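# Chapter 6: How Heavy Music Gets Made, Pressed, and Sold

By the end of Chapter 5 we had followed a song from the rehearsal room to a finished mix. This chapter takes up what happens next. The examples come from underground metal and punk, where most records are paid for by a very small label or by the band, and where one person often does jobs that a larger company would split among departments. The small scale makes the steps easier to see.

After reading this chapter, you should be able to:

- explain the difference between a mix, a master, and a cutting master
- describe the stages in making a vinyl record
- read a pressing quote and work out a unit cost
- explain how trades and distribution lists move records between countries
- tell a license deal from a deal in which the label owns the recording

Key terms are set in **bold** the first time they are used. They are collected in the glossary at the back of the book.

## 6.1 Why the format still matters

A recording can be put online in an afternoon, and many metal bands do exactly that. Even so, physical releases remain important in this corner of the music business. Fans of the older styles tend to collect, and a record or tape gives a small label something to sell at a price that can cover its costs. A band on tour can also sell it from a table at the back of the room and be paid the same night.

Three formats come up throughout the chapter. The cassette is the cheapest to make in small numbers and is the usual choice for a demo. The compact disc costs little per copy once the order is large enough, and it holds a full album without a side break. The vinyl record costs the most, takes the longest, and brings in the most money per copy. Many releases appear on all of them, often through different labels. A band might have its tape handled by one label, its CD by a second, and its LP by a third, each with its own territory and its own end date.

This splitting up of formats is normal in the underground and rare elsewhere. Keep it in mind when you read the contracts in section 6.6.

## 6.2 From mix to master

The **mix** is the balance of all the recorded tracks, brought down to two channels. The **master** is the version prepared for release. A mastering engineer sets the overall level, adjusts the tone so that the songs sit well beside each other, and fixes the gaps between them.

Heavy music creates some particular problems at this stage. Distorted guitars fill up most of the middle of the frequency range and leave little room for the snare drum and the voice. Fast double bass drumming can turn into a blur if the low end is pushed too hard. Some bands want a rough sound and will reject a master that cleans things up. An engineer who does not know the style may treat tape hiss or a buzzing amplifier as a fault, when the band regards it as part of the record. It helps to send two or three reference albums along with the files, and to say what you like about each.

A vinyl release normally needs a separate master. The groove is a physical object and has limits. Very deep bass that is wider on one side than the other can throw the needle, so low frequencies are usually centered. Harsh high frequencies, such as cymbals and hissing vocals, can distort when the record is played. Side length matters too. The longer the side, the closer together the grooves must be, and the quieter the cut. Bands that play short songs have an advantage here, and the loudest punk records are often the shortest.

## 6.3 Cutting, plating, and pressing

Once the vinyl master is approved, the record passes through the following stages.

1. **Cutting.** A lathe cuts the groove into a lacquer-coated disc or a copper plate. One disc is cut for each side.
2. **Plating.** The cut disc is coated with metal, and the coating is pulled away. This gives a negative with ridges where the grooves were. Further copies are made from it until there is a set of **stampers**.
3. **Test pressing.** A few copies are pressed and sent to the label. Someone has to listen to them all the way through, on more than one turntable if possible.
4. **Production pressing.** Heated vinyl is squeezed between the stampers with the center labels in place. The edge is trimmed and the record is left to cool flat.
5. **Packing.** Records go into inner sleeves, then jackets, along with any insert, poster, or patch.

Most delays come at the third stage and the fifth. A test pressing with a click in the same place on every copy points to a fault in the stamper or the lacquer, and the side may have to be plated or cut again. A click that shows up on one copy only is usually a surface mark and no cause for alarm. Packing is held up most often by the printer – jackets and records are frequently made in different buildings, and neither is much use without the other.

## 6.4 Case study: Hellitz Records

Hellitz is a death metal and crust label based in the port city of Stavport. It will be used as the running example for the rest of the chapter. The label has two releases in its spring schedule. The first is a debut LP by Zikel, a local band whose earlier demo sold out on tape. The second is a reissue of an album by Jacobs, a group that split up long ago and whose original pressing is hard to find.

The two projects look alike on paper, but they carry different risks. Zikel is active and plays often, so a good share of its pressing can be sold at shows. The band is little known outside its own region, and mail order sales are hard to predict. Jacobs plays no shows at all. Its name is known to collectors, though, and other labels will probably want copies for trade.

Hellitz orders 613 copies of the Zikel LP. The odd number is not a mistake. Pressing plants usually deliver slightly more or less than the amount ordered, and the invoice follows the number delivered. The label's total bill for the pressing, including plating, jackets, and freight, comes to $2,206. Dividing the bill by the number of copies gives a **unit cost** of $3.60.

That figure is only the start. It leaves out the mastering fee, the artwork, the mailers, and the copies that will never be sold. Promotional copies go to zines and radio shows. The band receives a share of the pressing in place of cash, as is common at this level. Every copy given away raises the true cost of the ones that remain.

## 6.5 Trades and distribution

A small label rarely sells its whole pressing by itself. It relies on **trades**, in which two labels swap copies of their releases and each sells the other's in its own territory. No money changes hands. A trade is normally one for one within a format, with some adjustment when formats are mixed – an LP may be worth two or more tapes, depending on who is asking.

The collection of titles a label sells on behalf of others is its **distro**. A good distro brings in customers who came for one record and leave with several, and it spreads the cost of postage. It also ties up shelf space. A label that trades too freely can end up with boxes of records it would not have chosen to buy, and no cash to pay for the next pressing.

Sales at shows follow their own rules. The customer pays on the spot, there is no postage, and shirts and other clothing sell next to the music. For many touring bands the clothing brings in more than the records do. It is kept in a separate column in the accounts because its costs are different and the contract may treat it differently.

## 6.6 Before you read on

Section 6.7 begins with the license agreement between Hellitz and Jacobs. Before turning to it, find a record, tape, or disc that you own and look at the small print on the back. Note which company is named beside the copyright symbol (©) and which is named beside the sound recording symbol (℗). They may be the same company or two different ones. The first covers the artwork and printed text, and the second covers the recording itself. Write down both names and keep them at hand, as the first exercise asks you to work out which kind of deal was most likely signed.

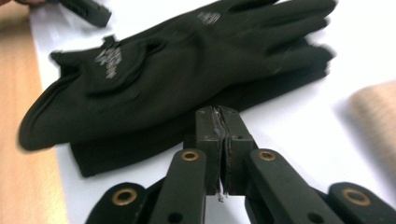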